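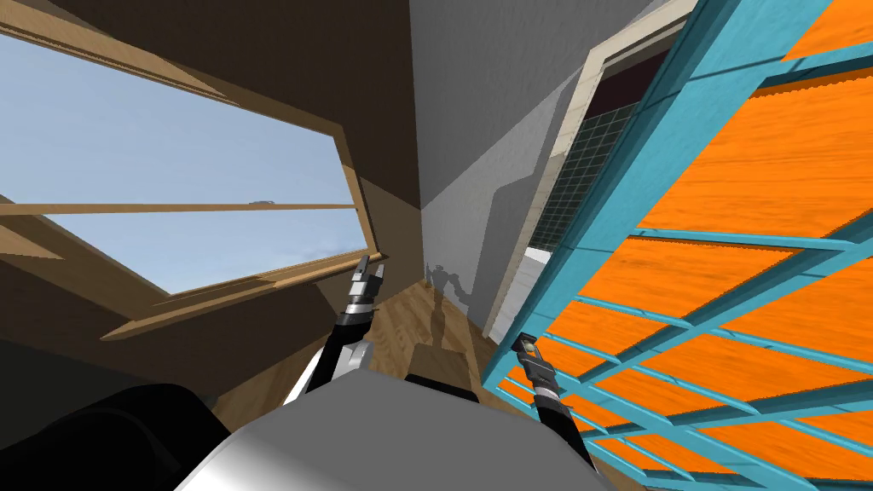 Week 5. Collecting demonstrations in simulation
Course notes, Xiaoyan Xue

A learning system of the kind we study copies the examples we give to it, so the first question is always what one example contains. In our course one example is one episode: a list of camera views, with the arm positions and the gripper commands stored at the same times. The views come in different types. A view from behind the body, strongly tilted, shows both arms with open grippers and also the teal and orange structure on the right. It even shows the shadow of the robot on the gray wall, and a model can learn to use such a shadow, although we did not ask for it. For this reason we change the light direction between the sessions in Zarkia.

Please record 40 episodes per group. Keep the failed ones in a separate folder and do not delete them. Each episode must begin with open grippers. If you stop in the middle for more than 5 seconds, start the episode again.

The close view from the gripper needs special attention. It contains few objects, and sometimes only large flat surfaces.
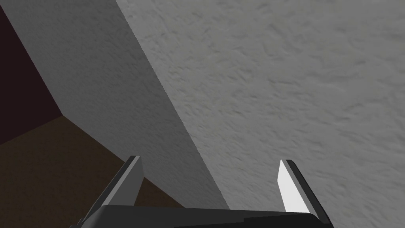

Figure 2. Close view with open jaws in front of a gray surface with rough texture.

From such a view alone it is difficult to judge the distance. Always save it together with the body view of the same moment.

Homework: open episode 201 in the Cekent viewer and mark the moments where the two views disagree on what is near. Send your marks by Thu 6 December.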